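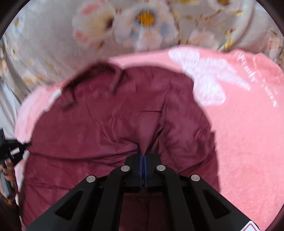 Notas del ponente. Proyecto de asignatura: manipulación de prendas con pinzas manuales instrumentadas
Ponente: Noreen Mengal
Versión de 18/01/2018

Diapositiva 1. Título
Presentarme y decir el nombre del grupo: Kendo. Indicar que el trabajo corresponde al proyecto de segundo cuatrimestre y que la memoria completa se entrega en abril. Las preguntas, al final, salvo las de terminología.

Diapositiva 2. Enunciado del problema
Objetivo: registrar demostraciones humanas de manipulación de ropa y entrenar con ellas una política de control para un brazo con dos dedos. Quien demuestra sujeta una pinza en cada mano y trabaja con ella como lo haría el brazo. No se usan los dedos propios sobre la tela. Insistir en este punto, porque en la revisión anterior se entendió que la mano libre podía ayudar.
Una prenda no tiene configuración fija. Un bloque rígido queda descrito con seis grados de libertad; una tela extendida sobre una cama, no. La consecuencia práctica es que la mayor parte del error se acumula antes del primer doblez, en la elección del punto de agarre.

Diapositiva 3. Hardware
Pinza Navero, mecanismo de eslabones simétricos. Brazos exteriores e interiores articulados con pasadores metálicos. Los dedos se desplazan acercándose el uno al otro al accionar el mango.
Almohadillas finas en la cara interior de los dedos. Son la única superficie pensada para tocar la tela. Si el dedo apoya por el costado, la demostración se marca y se revisa.
Cámara de gran angular solidaria con la pinza. Las esquinas salen oscuras; se recortan en el preprocesado. No corregimos la distorsión, la red recibe la imagen tal cual.
Si preguntan por el peso: remitir al anexo de la memoria.

Diapositiva 4. Tarea
Tres fases: localizar un borde o pliegue, pinzar, levantar o arrastrar. La fase de doblado completo queda fuera del alcance de esta entrega.
Definición de agarre válido: hay tela entre las dos almohadillas y se mantiene durante 5 segundos con la pinza elevada. Un agarre de una sola capa y uno de varias se anotan con códigos distintos. En prendas forradas la distinción es difícil a simple vista y el anotador puede usar el código «indeterminado».

Diapositiva 5. Punto de agarre
Dejar la diapositiva en pantalla un momento antes de hablar.
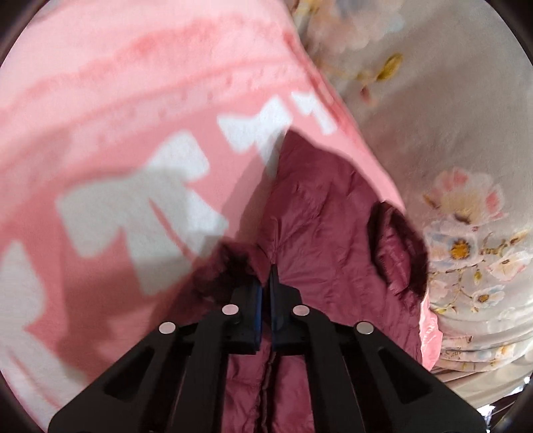 Figura 2. Pinza con los dedos casi cerrados sobre la prenda granate; se aprecia un pliegue corto levantado justo por encima de la punta.

Comentar lo siguiente, en este orden:
La tela es fina y algo brillante. Las arrugas dan textura a la imagen, pero cambian con cada contacto y no sirven como referencia estable. Las aberturas oscuras de la prenda son mejores candidatas: contrastan con el resto y conservan su forma algo más.
La costura vertical oscura entre los dos paneles inferiores queda parcialmente enmarcada por los eslabones. Es un buen caso para explicar la oclusión: el mecanismo tapa una zona considerable justo donde interesa mirar.
El fondo estampado no se ha simplificado. La manta lleva lazos blancos y la sábana, flores. Un segmentador por color separa bien el granate de la sábana beige; con la manta rosa el margen es menor. Remarcar que en la versión con fondo liso los resultados eran mejores y que no los presentamos, por no ser comparables.

Diapositiva 6. Protocolo de registro
Cada integrante registra 17 demostraciones por prenda. Entre una y otra se vuelve a soltar la prenda sobre la cama desde la altura del hombro, sin colocarla.
Velocidad: lenta y continua. Los movimientos bruscos de aproximación desenfocan la parte superior de la imagen y el seguimiento visual pierde puntos.
Se descartan las tomas en las que falla la sincronización entre las dos pinzas. No se descartan las tomas con agarre fallido; se etiquetan. El profesorado pidió expresamente conservarlas.

Diapositiva 7. Software
Rinley: captura y sincronización de las dos fuentes de vídeo con la apertura de la pinza.
Sandhu: herramienta de anotación escrita por el grupo. Mencionar que el formato de salida cambió en la segunda iteración y que los ficheros antiguos se convirtieron con un script. Hubo un error de signo en la apertura de la pinza izquierda, ya corregido; las curvas de la memoria intermedia que lo contenían se han retirado.

Diapositiva 8. Resultados
Conjunto final de evaluación: 91 tomas. Leer la tabla por filas, de prenda rígida a prenda fina. No leer los decimales.
El fallo más frecuente es cerrar sobre aire: los dedos llegan a la altura correcta de la manta pero por encima de la tela. El segundo es pinzar también la manta. En este caso la prenda sube, aunque arrastrando la capa de abajo, y el criterio de los 5 segundos lo daría por válido si no se revisara el vídeo. Se revisa.
Con prendas oscuras la estimación de altura empeora. Hipótesis: falta de contraste en los pliegues. No se ha comprobado con iluminación controlada.

Diapositiva 9. Limitaciones
Una sola cama, luz de interior sin controlar, pocas prendas. Los demostradores somos los propios autores y conocemos el criterio de validez, lo que introduce sesgo. Falta un sensor de fuerza en los dedos; la presión se infiere de la apertura y con tela fina la resolución no alcanza.

Diapositiva 10. Trabajo pendiente
Repetir el registro con personas ajenas al grupo. Probar almohadillas de mayor rozamiento. Añadir la fase de doblado con las dos pinzas coordinadas, primero sobre una toalla.
Si sobra tiempo, mostrar el vídeo de fallos. Si no, pasar a preguntas. El enlace a la memoria está en la última diapositiva.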